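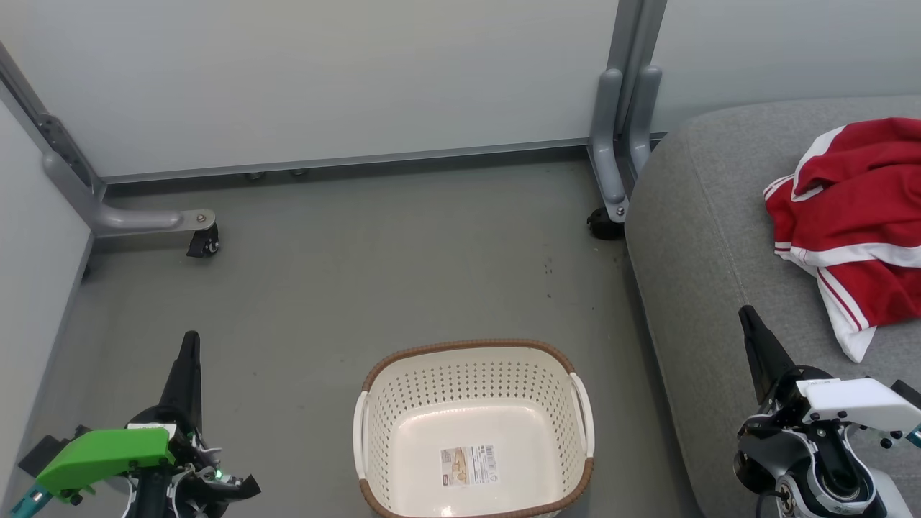 The basket task, one arm on each side.

Hideaki Yokoyama writes the planner at Trirport. It runs in two steps: one picks a grasp point on the cloth, the other plans a path over the basket rim.

"The path is the easy part," he says. "Cloth has no fixed shape, so the grasp point goes stale."

In April his team cut the replanning interval to 55 milliseconds. The wrist view now feeds the planner directly.
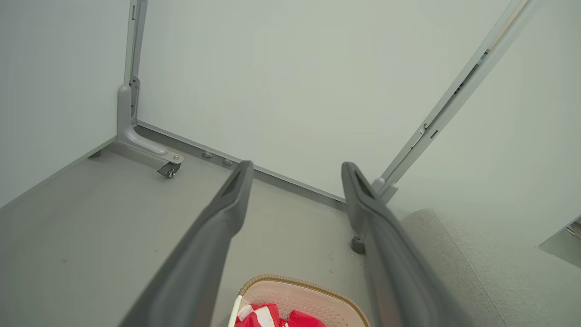

Kobori, reading the same logs, would sooner fix the perception model first and leave the timing alone. Yokoyama partly agrees. "We have 14 open bugs," he says, "and most are in perception."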